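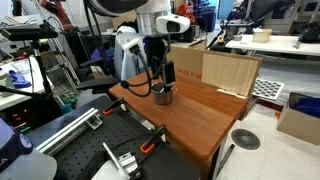
Since January I teach a robot arm to do small things on a table, and I want to write down how the days go before I forget the beginning. I am not an engineer by education. I came to Povard from a job in a print shop, where I learned to be patient with machines, and they gave me a chair, a leader arm to hold in my hands, and a list of tasks. The first task on the list was the cup. It is a plain brushed steel cup, and the fingers must come down to the rim and take it there. It sounds like nothing. For a person it is nothing. But when your own hand is one metre away from the cup and the fingers at the other end are narrow and black and feel nothing, you become very polite with a cup.

How it works, for my friends who asked. I move the small arm in my hands and the big arm copies me. Everything is recorded, the pictures from the cameras and the angles of all the joints. One try from start to end we call an episode. For the cup task they wanted 297 good episodes, and a good one means that I did not stop, did not go back and did not shake like an old man. Later the program learns from these and tries alone. People in our group say "the demonstrator" for my job. My mother says that I play with a crane.

In the first week I made a mistake which I think every beginner makes. I moved too beautifully. I made big curves in the air, slow and elegant, like somebody who serves tea in a film. The colleague who trains the program looked at the recordings and told me, very kindly, that the robot would now learn to be elegant too, and that it would take 20 seconds to reach one cup. So I had to learn to be boring. Go there, go down, close, lift. The same way, but not exactly the same way, and this second part is the difficult one. If the cup always stands on the same spot, the robot learns the spot and not the cup. So I put it a little left, a little nearer to me, and I try not to have a favourite place. I do have a favourite place, near the middle, where I can see the rim well.

The rim is where I lose the most episodes. I come down straight and believe that one finger is inside and one outside, and then I close and both are outside, and the cup runs away. Steel is slippery and it also shines, so from my chair I sometimes see the reflection of the finger and think it is the finger. After some weeks I found that it helps to look from the side and not from behind the arm. I moved my chair and on that day I did 64 episodes before lunch, which is still my record.

I have also tried the other method, where you take the arm itself and push it by hand through the movement. They used this at Narkora when I visited for two days. It is very direct, and you feel the weight, and I liked it – but in the evening my shoulder was finished. Also your own hand is in the camera view all the time. For the cup I prefer my small arm and my distance.

What surprised me is how much the robot takes from the person. When the trained program ran for the first time, it stopped for a moment over the cup before going down. I do this. I did not know that I do this. It was strange to see my own hesitation in a machine, a bit like hearing your voice on an answering machine. We left it in, and now I try to stop less.

Next on the list is to pour from the cup into a bowl, first with dry rice. I asked if water comes after, and the answer was "let us see the rice".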